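Used Xeon Server Kit from Kiltska: Cheap Cores, With Strings

Filed under Secondhand Hardware
February 17, 2024

Every few months somebody tells me that an old server is the best bargain in computing. I have heard it about boxes that howled like a leaf blower and about one that arrived with a mouse nest in the power supply bay. So when Kiltska started listing its "Rebuild Ready" kit, I ordered one with my own money and kept the return label.

You get a used chassis with the board already mounted, one processor packed separately, one stick of memory and a small bag with thermal paste and a cleaning wipe. No drives, no operating system, no rails. Mine cost $44 plus shipping, and the shipping was more than the kit. Look at that second number before you get excited about the first one. A steel case is heavy and it has to come to your door somehow.

The listing says "tested and graded." I asked what the grade meant and was sent a page saying that grade B parts "may show signs of previous service." Fine, they're used. I wanted to know whether anyone had booted this particular board, and I never got an answer to that.

Packing was better than I feared. The foam was cut to fit, the lid had no dents, and the processor came in a proper plastic clamshell instead of the pink bubble wrap I've had from other sellers. The socket had its cover on. I went over the contacts with a flashlight and a magnifier before doing anything else, and you should too, because a bent contact is the one fault a seller will always blame on you. Mine looked straight.

The instructions are one folded sheet, and they're weak. Step three reads "install CPU" and step four reads "install cooler." That's it. If you have done this before you won't care. If you haven't, the part that scares people is the socket: the load frame has to be standing fully open, and the processor goes straight down with no sliding and no nudging. Check that the markings agree with what you paid for while the lettering is still uncovered. Once the paste is on, you won't be reading it again without a cleanup.
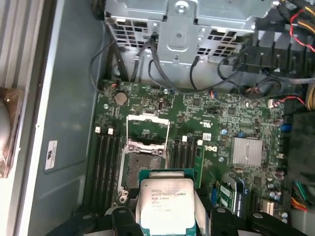 Vol. 20, page 2230

The Xeon E5 name is a big part of the pitch, and I think it's doing too much work. That name covers a long run of parts, some of them still useful and some of them slower than a cheap new desktop chip. Kiltska's listing gave the family and left out the full model number. I don't like that at all. It isn't hard to type, and a buyer needs it to look up the power draw and the supported memory. I had to write to them twice to get it before ordering.

Then there's the memory. A board like this has a bank of slots on each side of the socket, and the kit fills exactly one of them. It will start on one stick, but you're leaving most of the memory bandwidth on the table, and anyone buying a server for virtual machines will want more right away. Used server memory is cheap. It is also fussy, and mixing types will stop the machine from starting. Buy a matched set and put Kiltska's stick in a drawer.

I'd also swap the coin cell on the day it arrives. Mine had lost the clock, and the first boot stopped at a setup screen complaining about the date. A new battery fixed it. For a company that charges for "testing," leaving a dead one in there is sloppy.

After that it ran. I gave it a weekend of backup jobs and a long memory test and got no errors. The fans settled down after the first minute, though "settled" means you could hold a conversation next to them, not sleep near them. Plan on a basement, or a closet with a vent.

I did look at the obvious competition. Clilcombe sells a similar bundle with more memory for a higher price, and its listing names the exact processor, which already puts it ahead in my book. Dadance is cheaper still but won't take returns on anything with a socket. I'd pass on that one.

Who is this for? Somebody who has built a machine or two, wants to learn on real server parts and won't be heartbroken if it draws more power than expected. It isn't for a person who needs a dependable home server by Monday — the extras add up fast, and so does the electric bill.

Good: solid packing, clean socket, easy to work inside with the lid off.
Bad: vague listing, thin instructions, dead battery, one lonely memory stick.

Would I buy it again? At the same price, with the model number printed in the listing, maybe. I kept this one, but I haven't thrown out the return label.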